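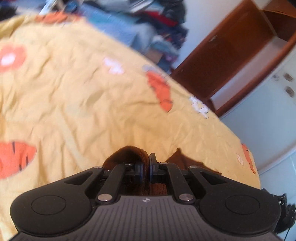
Photo: Kandham

News > Local Business > Technology

Laundry robot firm opens its doors, but people still do the picking up

24 August 2026

JILMONT - Kandham, the company that wants to put a laundry robot in family homes, let the public into its Gallegos Street workshop for the first time this week. Visitors who came to see a machine put away the washing saw a fair amount of washing. They saw rather less of the machine.

Most of the open day was given over to hand-held grippers, black two-fingered tools that a person carries to a job and closes on whatever needs picking up. The company's picture shows one at work over a yellow bedspread printed with orange carrots, its fingers shut on a fold of soft brown fabric, with a heap of clothes beyond the bed. The same kind of work went on all afternoon in a pair of mocked-up bedrooms at the back of the building. Staff picked up a garment, moved it, put it down and picked up the next one.

Kandham says recordings of this work will teach its robot, called Dadia, how to handle cloth. Maksym Boiko, who runs the recording side of the business, told visitors that clothing is harder for a machine than boxes or bottles because it never holds the same shape twice.

"A mug is a mug wherever you leave it," Boiko said. "Drop a sweater 11 times and you have 11 different problems. We need people to show us what they do with each one."

That is a fair point, and he made it well. It was also the answer to nearly every question from the floor, including several that had to do with other things, such as price.

Dadia itself was shown twice, behind a low rail, in sessions lasting 6 minutes each. In the first it lifted a hand towel from a table, folded it in half and set it down. The second fold, the one that would have made the towel fit on a shelf, was started and given up. An engineer straightened the towel and the robot was asked to try again, which it did, with better luck. In the later session it was given a child's T-shirt. It had a sleeve in its grip when the time ran out.

No one was allowed to bring up a garment of their own. A woman near the front offered her cardigan and was told the robot was working from a set list of items for the day. Asked afterward how long the list was, a staff member said he would have to check. The Jilmont Courier had not received the list by the time this story was written.

Kyung-hwa Koo, who teaches engineering at the community college and brought a group of her students, said she was glad to see the doors open but would have liked a tougher test.

"It's a flat towel on a flat table under good light," Koo said. "Nobody's bedroom looks like that. The people with the grippers were working on a messy bed, with things piled up behind it, and they did fine. So the bed is where I want to see the robot."

Her students got more out of the grippers. Visitors could sign up for a turn, and the line for that was longer than the line for the robot. This reporter tried one. It is lighter than it looks and closes with a squeeze of the hand, and picking up a sock with it is easy enough. Getting hold of just one layer of a folded shirt is not. I took both layers every time, and then the pillowcase as well.

Kandham told the crowd it has a goal of 1000 hours of recorded household work before it lets Dadia into a customer's home. It would not say how many hours it has now. Boiko said the figure was "moving in the right direction" and that quality mattered more than the total. Pressed on whether the goal had been set by testing or picked because it was a round number, he said it was a planning target.

There was also the matter of the date. In May the company told local business owners at a breakfast meeting that trial homes in Jilmont would be chosen by the end of summer. The poster by the door now says "soon." A company spokesman said the plan had not slipped, and that the earlier remark had been about opening a waiting list. Two people who were at the breakfast told this paper they remember it differently.

Kandham is not asking the city for money, and the workshop has brought paid work to a building that had stood empty. Recording staff are hired by the shift and no engineering background is needed. Several said they liked the job, though one said her wrist gets sore by the end of the day. The company says it rotates people between tasks.

A second open day is planned, with no date given. Boiko said the robot would be shown with "a wider range of clothing" when it happens. Koo said she will go back, and that she has asked in writing for a fitted sheet to be on the list.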